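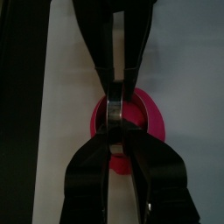

Zakeck Handling Programme
Second progress report to the Platis Fund
May 30, 2026

1. Purpose of this report

This report covers the work carried out under the grant since the first report was submitted in March. It deals with the drafting and trial of a code of practice for robots that pick up, hold and hand over soft and flexible goods, in particular straps, harnesses and bags with metal fittings. Spending is reported separately.

2. Progress against the work plan

The second draft of the code was completed on schedule and issued to the two trial sites, Chevalier and Stitumach. It contains 118 clauses. The first draft was longer, and clauses which repeated general machine safety law have been taken out and replaced by a short list of references.

The trial sites have logged 1008 supervised lifts under the draft rules. Of these, 281 were stopped by the operator or by the control system before the item was released. Each stop was recorded on the agreed form, with the clause that applied. The most common grounds were a strap touching a fixed object during the lift and a grip taken on fabric where the code calls for a grip on the fitting.

3. Changes made to the draft

Clause 14 (choice of grip point) now states that where an item has a rigid fitting, the fitting is to be gripped and the webbing left to hang free. The earlier wording allowed either, and the two sites had read it differently.

Clause 22 (clear space) has been rewritten. The space to be kept clear is now measured from the lowest point of the hanging material. Staff at Stitumach pointed out that the previous measure, taken from the fingertips, gave no protection against loose ends catching on nearby furniture.

Clause 37 (inspection of fingertips) requires a check at the start of each shift and after any dropped item. Chevalier asked for a longer interval. The request was considered and declined for the present draft, and will be looked at again when the wear records are complete.

4. Matters outstanding

Training for operators at Chevalier is behind schedule. Two sessions were postponed owing to building works and new dates have been agreed. The programme does not expect this to affect the final delivery date.

The stop form needs a further revision. Several entries cite more than one clause, and the present layout does not show which of them led to the stop.

5. Next period

A further 300 lifts will be carried out under the revised clauses, divided equally between the sites. The third draft will then be sent to the Fund for comment, together with the completed wear records and a table of all changes made since the first draft.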